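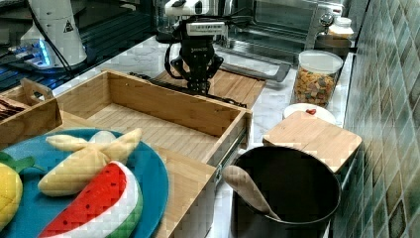 Zlatko Gashi wrote:
I disagree with the first post. Mineral oil is fine for cutting boards and it costs next to nothing. I've used the same bottle since December and my boards look good. The only thing that ruins a board is soaking it.

Amra K wrote:
Soaking, yes, but also drying flat. Mine cupped after one night flat on the counter. Now they go on edge. As for oil, I switched to the Pralier wax blend and only need to redo it every 2 months. Plain oil was gone after a few washes.

Zlatko Gashi wrote:
You pay a lot for that wax. It's mostly the same oil with beeswax melted in. You can make it at home.

hilkka_l wrote:
My routine, for what it's worth:

1. Wash by hand with dish soap, rinse both sides, wipe with a towel.
2. Stand it up until morning.
3. Oil it, wait, wipe off the extra. For bamboo I use less because it doesn't take in much. If there's a groove, run a dry cloth along it or the oil sits there and gets sticky.

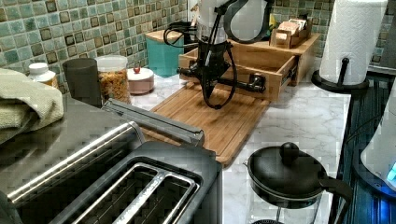
4. Sand only if it feels rough. 220 grit, with the grain.

Babar Talpur wrote:
I skip step 3 on bamboo completely. Had a Mireo board for years with no oil at all and it never split.

hilkka_l wrote:
Depends on your air. We heat with a wood stove and it gets very dry in winter. An unoiled one cracked on me at the glue line.

Vesna V wrote:
Can we go back to the original question? She asked where to keep the boards in a small kitchen. What I'd do:

1. Get a wall rack if you have a free wall. I have the Softić one, two screws, holds three boards.
2. If not, clear a spot on the counter, away from the oven and toaster. Heat on one side will warp wood.

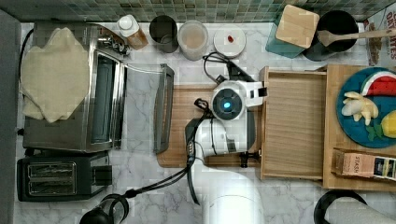 3. Don't put them in a closed cabinet until they're fully dry. Mine got mold spots that way.

Babar Talpur wrote:
Agree on 3. On 2, my board has been next to the toaster since Wednesday and it's still flat.

Vesna V wrote:
Give it a winter.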